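Library > Household Materials > Part Two > Chapter 17

Chapter 17
Stone and Stone-Look Surfaces

A kitchen counter takes more abuse than any other surface in a house. Knives slip on it, pans get set down on it, and lemon juice sits on it overnight. The material you choose decides how much of that will show a year later.

This chapter covers three groups: natural stone, engineered stone, and solid surface. Natural stone is cut from a quarry in slabs. Granite and marble are the two most people know, and they behave very differently. Marble is mostly calcite, so even a weak acid will leave a dull spot called an etch. Granite resists acids well but may need a sealer to keep oil from soaking in.

Engineered stone is ground mineral, usually quartz, held together with resin. It does not need sealing, but the resin can scorch. Solid surface is resin with a mineral filler. It scratches easily and can be sanded smooth again.

Color and pattern tell you less than you might expect. Veining once meant marble. Today it can be found in all three groups, and a buyer who goes by looks alone can end up with the wrong cleaner under the sink. Section 17.2 gives simple tests for telling the groups apart.

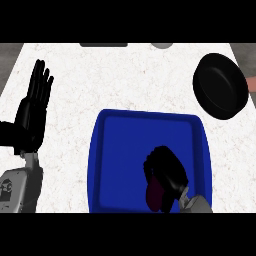 Figure 17.1. White countertop with faint speckling and pale brown and pinkish veins.

Before reading on, find out what the counters in your own home are made of. Write down the material if you know it, and note any stains, chips, or dull spots. You will need these notes for the exercise at the end of Section 17.3.

Contact | © 2024 Karnstead | Back to top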